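Search notebook
Search

Bench notebook, April — pens and pouches

Started at the bench a little after nine with coffee and the whole box of pens from the supply closet. I have been wanting to do this for months! The plan is to end up with one small pouch per bench, each one packed the same way, so whoever sits down can unzip it and find something that writes. Rosaura Paucar has been asking for it ever since the inventory in the Foltmont building, when three of us shared one pen for most of an afternoon and it was a bad pen.

The box holds 136 pens of every kind, mostly giveaways and leftovers from old orders. I scribbled with every one of them on the back of the old shipping forms, a loop and a zigzag and then my initials, and 124 wrote well enough to keep. The rest went in the bin, apart from one fountain pen with a dried nib that I took home because I can't help myself.

Things I noticed while scribbling:

Click pens beat capped pens for this job by a mile. Caps get put down and then they are gone. I found five capless markers at the bottom of the box, all dead, which is how capless markers always end up.

Slim pens pack much better. The fat rubbery ones feel great in the hand (I do love the feel of them) but two of those side by side already make a bulge, and then the zipper complains at the corner.

Clear barrels are wonderful. You can see the insides without taking anything apart, and on the ones with a clear refill you can see the ink level too. Rosaura likes metal pens, says they feel like real tools, and I agree that they have a nicer weight. So the pouches get a mix.

Pouch choice

Tried three sorts. The Trultar ones are roomy but floppy, and everything slides down to one end. The hard plastic boxes are fine in a drawer and terrible in a bag. The winner is the soft case with rounded ends and the zipper that goes around the rim. It opens out flat like a book! You lay it on the table, one half is a shallow lid and the other half is the deeper part with mesh in the lining, and you can see the whole inside in one go. With the older pouches I was always fishing around by feel.

I cleared the light wood table for the packing trials. It's a good table for this, pale enough that a dark case stands out and nothing small goes missing on it. Only complaint is that clear plastic pens can be surprisingly hard to spot there when you look at them from the far side of the room. 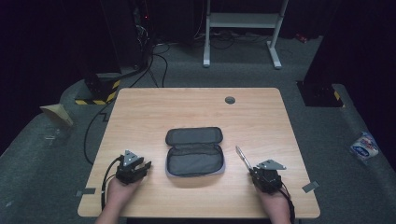
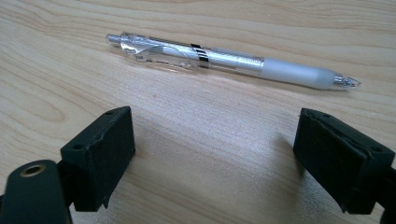
Packing order

Went through this a good many times before I was happy. Writing it down as it stands now:

1. Open the case all the way and lay it with the long side toward you. If it is only half open the lid keeps falling back on your fingers.

2. Pens first, in the deeper half, along the long side. Clips facing up. A clip facing down catches in the mesh, and pulling it free will stretch the mesh sooner or later. I managed to do this twice in the first ten minutes.

3. Click pens go in with the point retracted. Check every one. A single pen left clicked out made a blue mark the length of my thumb on the lining of the test pouch, and dish soap has faded it to a sort of lilac.

4. Short things next, so eraser, the little six-inch ruler, the spare refill in its paper sleeve. They go beside the pens and never on top.

5. Sticky notes in the lid, flat. The lid is shallow but the small pad fits with room to spare.

6. Zip from the left. I don't know why it runs smoother that way. It does on all of them.

The full set closes without any pushing, which made me very happy. I carried the test pouch in my coat pocket down to the loading door and back, took the stairs both ways, opened it up, and everything was lying where I had put it. Very satisfying!

Laid the case out with the long side pointing away from me for a while too, to see if it was better. It isn't, for me. Your hand ends up crossing over the zipper edge at the narrow end and the pen goes in at a slant. Rosaura is left-handed and should try both before we print the card.

Pens, continued

The metal ones are slippery. They roll if there is no clip, and even with a clip they will go a good way across the table before they stop. I like to put them down with the clip against the wood. The clear ones with a grip section seem easier to pick up from flat, though I suspect this is mostly where my fingers want to go.

Made two piles by the end of the morning, one for the benches and one for the front desk. The front desk gets the ones with company names on them, including a whole bundle marked Stitum that I can't trace to any order of ours. They write beautifully, whoever they came from. Thick black line, no skipping, even on the shiny label stock.

Still to do

Order more of the rounded cases. We have 11 on hand and need 13, and I'd like a couple extra because one zipper pull already looks tired.

Make the packing card. One side only, big type, and small enough to slip in behind the sticky notes.

Ask Liu if they sell the refills by the box. The little packs cost too much for what they are.

Wash the test pouch again, cold water this time, and see if the lilac goes any lighter.

Decide about pencils. I left them out today. Rosaura wants one in every pouch and I think she is probably right, but then we need a sharpener, and a sharpener means shavings, and shavings in the mesh are going to be a pain. A mechanical pencil might do it. There are a few in the drawer under the label printer, will scribble with those tomorrow morning.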